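Prildale Facilities Help Desk
Ticket category: Furnishings and Workroom Supplies
Subject: Streaks and haze on white worktable; cleaning cloths in glass-door shelving
Location: Skekavberg Building, second floor workroom
Submitted by: Isabelle Sutherland
Opened: 7/2/19
Priority: Normal
Status: Pending confirmation

Description of issue

The large white table in the workroom shows a gray haze after each cleaning. The haze is most noticeable in the morning, when daylight comes in from the window side. Wiping the surface a second time moves the streaks but does not remove them. The table was cleaned with the Morin surface spray supplied in April. No change of product has been made on our side.

A second matter is included here at the request of the front office. Cloths are being returned to the glass-door shelving unit while still damp, and the unit has developed an odor. Please advise whether the unit should remain in use for this purpose.

Initial response, Facilities

Thank you for your report. Before a site visit is scheduled, please complete the following steps and record the result of each.

Move the laptop and any adapters to the smaller desk. Liquid cleaner must not be sprayed near open equipment.

Wipe the table with a cloth dampened in plain warm water. Do not use spray for this step.

Dry the surface at once with a second, clean cloth.

Inspect the surface from the side after 19 minutes.

Update, I. Sutherland

The steps were completed as written. The haze was reduced on the half of the table nearest the shelving and remained on the other half. The cloth used on the second half had been washed with fabric softener, according to the laundry record. The other cloth was new.

Response, Facilities

The result is consistent with softener residue. Fabric softener leaves a film on the fibers, which is then transferred to the table together with the cleaner. The spray itself does not appear to be at fault — the same product is in use on other floors without complaint.

Please withdraw all cloths that have been laundered with softener and have them washed again, twice, in hot water with detergent only. A replacement pack of Durnumis cloths has been requested from stores and will be sent to the workroom by internal mail.

With regard to the shelving unit, the slatted shelves allow air to pass between levels, but the closed doors prevent moisture from leaving. Cloths should be dried fully before they are put away. Where this cannot be done, leave the doors open overnight. The unit may remain in use.

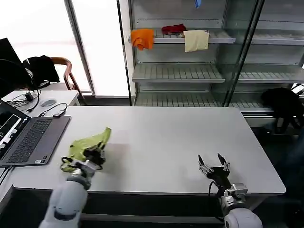

May cloths of different colors be used on the same table?

Color has no effect on the finish of the table, provided that each cloth is clean and free of softener. Departments that reserve one color for kitchen areas should continue to do so.

Update, I. Sutherland

Cloths rewashed as instructed. The table was wiped again with water and then with a small amount of spray. Light streaks remain at one corner only. The odor in the shelving unit is weaker with the doors left open.

Response, Facilities

Please repeat the water step on the affected corner and allow two further days of normal use. If the streaks return, reply to this ticket and a technician will bring a residue remover. The ticket will stay open until a reply is received.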